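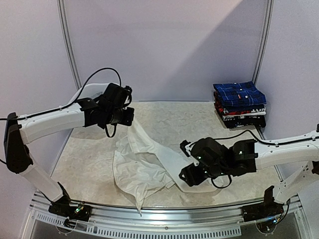
**Branch meeting, November, 6:15 p.m., upstairs room**

Present: 33 members, our best turnout since spring! Narendra Bhardwaj in the chair. Apologies from the Iltance night crew, who were on shift.

**1. Last minutes**

Agreed, with one fix: the Esto break room vote was in favor, and we had it down as tabled. Sorry, Esto.

**2. Shift notice at Nelta**

Great news to start. Nelta has signed the scheduling agreement, so everyone there now gets their shifts 8 days ahead, in writing, and any change after that is paid at time and a half. It starts with the next posted schedule. Narendra read out the final wording and there was a proper cheer (and some banging on tables). Huge thanks to the members who kept diaries of late texts and canceled shifts all summer. Management kept going back to those pages in the talks.

A member asked if on-call days are covered. They are, but only where the on-call day is on the schedule. Unposted on-call is still a gap and we'll go after it in the next round.
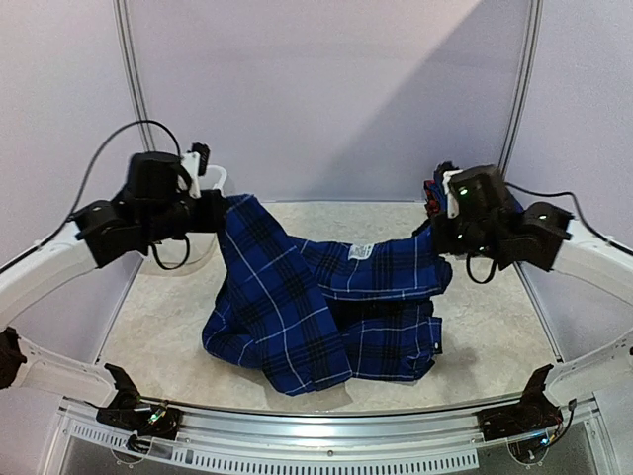

**3. Same deal at Fung and Iltance**

Lots of energy on this one. Fung members want to open with the Nelta wording and ask for longer notice, maybe two weeks. Iltance members would take the Nelta deal tomorrow. After a good back and forth we agreed to let each site set its own opening number and to share drafts before anything goes to management. Moved, seconded, carried with two against.

Diary sheets for both sites are at the sign-in table. Please write down the time you got the message as well as the shift it changed. A screenshot is even better.

**4. Hardship fund**

Balance is $2,419 after the raffle, which did so much better than we hoped! Two requests came in, both from members who lost hours when Esto cut the weekend shift. Both approved at $40 a week for four weeks. Names kept out of the minutes as usual.

**5. New member night**

We'll do it again in the new year, with food this time. Fung has offered to host if we can get the cafeteria after 5. Narendra to ask.

**6. Other business**

- Parking at Iltance: still bad. Steward to raise it with the site manager again.
- Spanish version of the Nelta agreement is nearly done, needs one more reader.
- Somebody left a green thermos last month.

Closed 7:50 p.m.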